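Notier Arm Kit – Home and Shared Workshop Build
Section 9: Packing task set-up

This section covers the bench layout, the gripper settings and the first packing run. Complete Section 8 (joint limits) before you begin.

9.1 Bench and bag

1. Cover the bench with a plain white sheet or leave a white top bare. Patterned covers cause false detections.
2. Place the tote bag on its side to the left of the arm, with the opening turned up and toward the gripper.
3. Set the practice items on the open part of the bench. Use light items with a simple outline, such as toy fruit.
4. Route the arm cable down the right side, away from the bag. 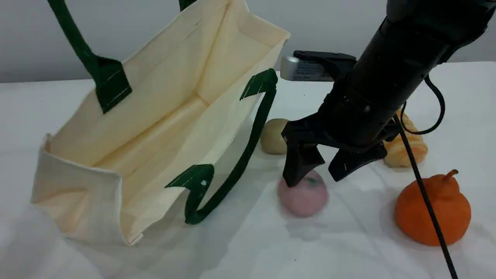
5. Power on the Picard controller and wait for the steady light. Status code 461 means the home position was not found. Repeat the homing steps in Section 8.

CAUTION: Keep hands off the bench while the motors are live. The arm does not sense contact with a person.

9.2 Grip settings

1. Open the Tresta panel and select Grip.
2. Set closing speed to 50 percent. Higher values push round items out of the fingers before they close.
3. Save the profile under a new name. The default profile is restored after each firmware update.

NOTE: Handle loops can catch a finger on the way in. Fold them clear of the opening, or raise the approach point until the path passes over them.

9.3 Bag contact check

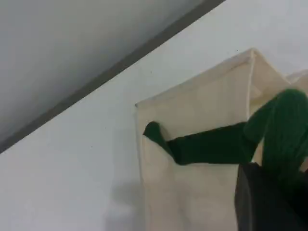 1. Run Bag Check at low speed with no item in the gripper.
2. Watch the cloth at the hem. Light contact is acceptable – steady pulling is not.
3. If the fabric is pinched between the fingers, press Stop, open the gripper by hand control and back out along the entry path. Do not rotate the wrist.
4. Inspect the finger covers every 4,000 cycles. Order replacements from Hultport by cover size.

Revised February 19, 2023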